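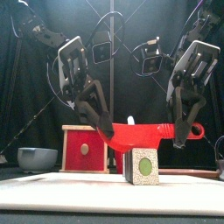

Cusi Urnard

I have owned a red plastic funnel for years, and I'm still not sold on the things. Mine has a long handle with ridges on it and a hole at the end for hanging. Fine. Where does it hang? In most kitchens I know, it ends up in a drawer, and the drawer stops closing.

The Karthorpe store sells 8 kinds now. Their March flyer promised "100 everyday uses." I can think of two — oil and rice — and rice jams in a narrow spout anyway. You stand there poking it with a chopstick.

A wide bowl does help if your hands shake, I'll give it that. And a handle beats pinching the rim. But a jug with a decent lip pours most of what I need poured, and it holds soup as well.

Keep one funnel if you must. I don't see the case for the matching set.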